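# In praise of the arm that stopped

27 Apr 2019

I love a good fault. I mean it! Give me a robot that packs 900 bags without a hitch and I will clap politely, but give me one that gets halfway through bag 474 and does something strange, and I will pull up a chair and stay past dinner.

So let me tell you about ours. The Plostier cell at Woltwood has two arms on one rail, and the job they were learning was simple enough to explain to a child: take a soft item, get it into a clear bag, move it along. The left arm holds, the right arm works the plastic. For most of a long run they were a joy to watch. Then the left arm came down on an item, met it a little sooner than expected, and kept pushing.

It didn't crash. There was no bang and nothing flew anywhere. The arm simply leaned, and leaned a bit more, because the program said the item was lower than it was. A fold in the bag had lifted everything by 12 millimeters. The controller saw the motor current climb, and for far too long it treated that climb as effort well spent. When the limit finally tripped, the arm froze in place and the log printed one cheerful line: "position not reached." That was all we got.

I have heard people call this a minor event, and I understand why. The item was fine. The table was fine. We reset and went home. But I think it was the best thing that happened to the Fontana project all season, and I'd like to argue that every shop working with soft goods should go looking for the same fault on purpose.

Rigid parts make us lazy. A steel block is where you left it and it's as tall as it was yesterday, so you can set a height, set a force limit nice and high so it never bothers you, and forget both. Fabric and plastic film don't play along. They slump, they puff up with air, they slide over each other, and a bag that looked flat from above can have a ridge in it you would never guess. A force limit picked for blocks is the wrong number for a bag, and ours had been copied over from a block-stacking job without a second look. I copied it myself, so I'm in no position to scold anyone.
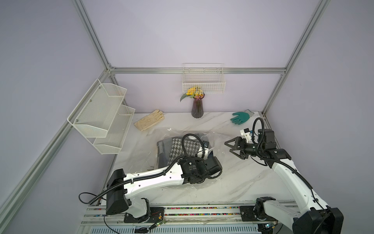
The fix people reach for first is a better camera, and I get the appeal — I like cameras too. But clear film is awful to see through and worse to measure, and more pixels would only have given us a sharper view of the wrong height. What helped was cheap. We dropped the downward force limit on the left arm, slowed the last stretch of the approach, and told the controller that touching something early is news worth reporting. Now it stops, backs off a little and asks for a fresh look. We ran 128 bags that way with extra folds put in by hand, and the arm stopped short again and again, gently, like somebody testing bath water. Beautiful!

Yes, it's slower. The folks at Beltenus, who make the bag feeder, were quick to point that out, and they have a fair case when every second is money. I would still take the slow approach first and earn the speed back later, once the arm has shown it can feel its way down. Tuning a careful machine to go faster is pleasant work. Teaching a pushy one some manners after it has bent a wrist is not, and it gets a whole lot less pleasant if the thing in the way is a hand.

My other plea is about the log. "Position not reached" is true and almost useless. Ours now says which arm, how hard it was pressing, and how far above the target it stopped, and the first time I read one of those lines I grinned like a fool. We plan to share the whole set in June, stops and all, with the bad runs left in. If you have a pile of your own ugly faults sitting in a folder somewhere, please put them out too. I'd read every one.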